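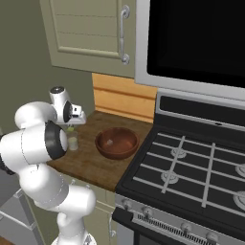
1 min read

Tretberg Updates Countertop and Cabinet Finish Guide

Tretberg has released a revised finish guide for kitchen fitters, effective June. It covers 41 surface finishes and replaces the previous edition in full.

Oil and wax schedules for wooden countertops are now listed by wood species. Cure times are given in hours at room temperature. Gray cabinet paints have been regrouped by gloss level, and the Rätsep line has been added.
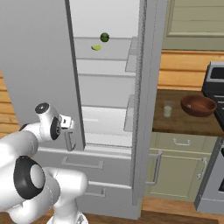
Light-gray refrigerator with the left door open.

"Fitters asked for one table per finish, and the guide is now set out that way," said Nkechi Uzor, technical editor at Tretberg.

Printed copies are limited to 700. Orders go through Gestport under item number 2931.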